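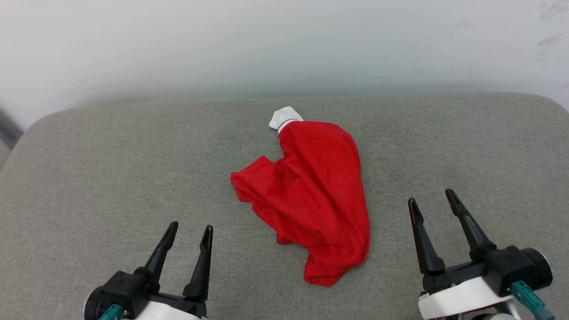 The Warkel Adjustment

The claim reached Laimutė Butkienė in January with 595 pages attached. It concerned a shipment of dyed cloth that had left the Timard mill in one shade and arrived at the Flelero warehouse in another. The mill said the cloth was red. The buyer said the cloth was red, but a different red. Both parties had enclosed swatches, and both sets of swatches had been stapled, which meant the fibers around the holes could not be used.

She read the contract first. Clause 6 defined the color by reference to a standard sample held by a third party, Shi, at an address in the port district. The standard was to be kept in the dark at constant humidity and viewed only under a lamp of stated type. The clause did not say who paid for the lamp.

She wrote to Shi and received a form. She completed the form and received a second form, identical except for the heading.

Gintarė Mets represented the buyer. She had worked in dye houses before she worked in claims, and she brought her own gray card to meetings. Their first conversation lasted nine minutes by the wall clock and dealt entirely with the word "matching."

"Your side reads it as identical," Butkienė said.

"We read it as indistinguishable at arm's length."

"Whose arm?"

Mets wrote this down.

The inspection took place in a rented room on the third floor of the port building. Shi's clerk carried in the standard in a flat box, signed a sheet, had them sign the same sheet, and left. The lamp needed to warm up. During that period the contract allowed no viewing, so the two women sat with their backs to the table and discussed the filing deadline.

"The mill changed its water supply," Mets said. "In the autumn. Harder water, more calcium. It shifts the shade."

"That isn't in the file."

"It's on page 402. In the plumbing invoices."

Butkienė had read page 402. She had recorded it as an invoice for a valve. She took out her notes and found the entry, and under it she wrote the word water.

When the lamp was ready they turned around and laid the delivered cloth next to the standard. Butkienė looked for the time the clause permitted, then looked away, then looked again. The instrument gave a difference of 2 units. The contract tolerated 3. By the numbers the cloth was within specification and the claim failed.

"You can see it, though," Mets said.

"Yes."

"So can anyone who hangs the two lengths side by side. They were ordered as a pair of curtains for a theater. Half the stage is one red and half is the other."

"The contract doesn't mention a stage."

"No."

Butkienė turned off the lamp. Under the ceiling light the difference was greater. She noted this, although ceiling light had no standing in the clause, and put the standard back in its box.

Her report went out under the date March 15, 2020. It found for the mill on the point of color. A separate paragraph, which no one had asked for, recorded the valve, the change in water, and the mill's duty under Clause 2 to give notice of any change in process. She attached page 402 and cited it by line.

The Warkel office called to ask whether the paragraph was necessary. She told them it was accurate. They asked whether it could be moved to an appendix. She said the report had no appendix, and returned to the next file, a dispute over the weight of wet rope.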